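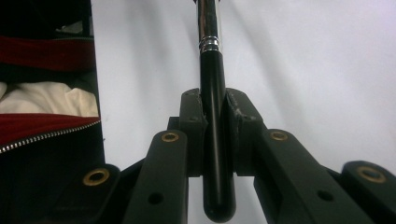
The Good Brush

My aunt left me three things: her flat above the bakery in Prornlow, a drawer full of single gloves, and the brush. Well, I say brush. It was a black handle with silver rings near one end, and whatever bristles it once had were long gone before it got to me. She used to tap it on the table when she was thinking, and I could hear it through the wall when I stayed over as a child. Tap, tap, pause. Tap.

I put it in the jar with the pens and forgot it for years, and then I decided to paint the kitchen shelf (green, a mistake, but let's not get into that) and thought, why not have it mended? So I took it on the bus to Grumura, where there's a shop that does brushes and not a lot else. The woman turned it over and over under her lamp. She said it would be 155 for new bristles and the proper glue, and I laughed out loud, I couldn't help it! You could buy a whole bucket of brushes for that.

"It's a Magbanua," she said, as if I'd know.

I didn't. I said I'd think about it and went and sat on the wall outside with a cheese roll, and the brush across my knees. I must have started tapping it, because a little boy at the bus stop began tapping his foot back at me. Tap, tap, pause. He waited. I did the last one and he grinned and hid behind his mum's coat.

I missed that bus, and the next one too. When I went back in, the woman had already written out the ticket and left it on the counter with my name spelt wrong.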